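Plurniva Teaching Bench Project
Progress report to the Peler fund
Prepared by Ieuan Mathias
2019-12-25

1. Work since the July report

The work in this period covered the layout of the liquid handling bench, the storage of pipettes, and the draft of the bench manual. The bench layout was fixed first, and the manual was then written to match it. Glassware and holders are drawn from the general store and set on a black cloth, which limits sliding and makes clear plastic easier to find. The standard set is one micropipette on its stand, a rack of transfer pipettes, a closed box of tips, a flask, a beaker of water and a tube rack. 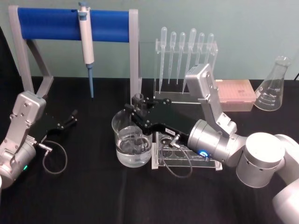
Figure 1. Bench set for liquid handling, with the pipette stand at left and the tip box and flask at right.

The tip box stays closed between uses. Water is supplied in the beaker; the flask is issued empty and filled as the exercise requires.

2. Storage of pipettes

The micropipette is kept hanging on the stand whenever it is out of the hand. Laying it flat with liquid in the tip lets the liquid run back into the shaft, and 2 of the repairs charged to the project before July had this cause. The transfer pipettes are stored upright in an acrylic rack, bulbs at the top. This replaces the drawer, where stems bent and clean stock could not be told from used. 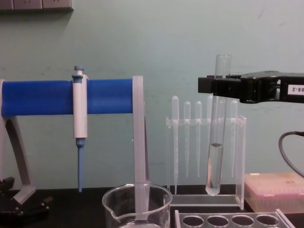

Can the plastic transfer pipettes be used in place of the micropipette?
For rough transfers, such as topping up a tube with water, they are adequate. Any step with a stated volume in the manual calls for the micropipette.

3. Bench manual

The manual now has eight sections. Three remain in draft: calibration check, spills, and end-of-day storage. The storage section requires the tip to be ejected before the micropipette is hung, and the shaft to be clear of the bench top. The stand takes the weight at the bar — the shaft must not carry any load.
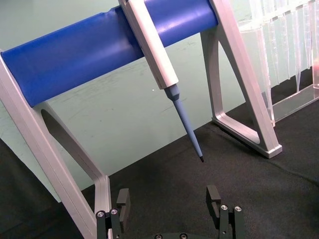
Mazandarani replied to the draft that the storage section should also say which way the handle faces on the bar, as new users tend to hang it at an angle and then knock it when reaching for the rack. The change has been accepted and will appear in the next draft.

4. Costs

Spending to date is 2510, charged to the equipment line. It covers the stand, the racks and the stock of disposable tips. No transfer between budget lines is requested. The supplier, Munda, has agreed to hold the current price on racks until the order for the second bench is placed.

5. Next period

The second bench will be set up to the same layout. The stand goes at the left and the transfer pipette rack to its right, near the wall, so that the front of the bench is free for the beaker and the work in hand.

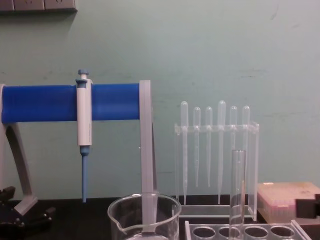

The calibration check will be written once both benches are in use. It will be done by weighing dispensed water, with the readings entered on a sheet kept at the bench. The draft sections on spills and storage will be sent to Peler together with the revised layout drawing. The open item is the balance, which is shared with another room and has to be booked ahead.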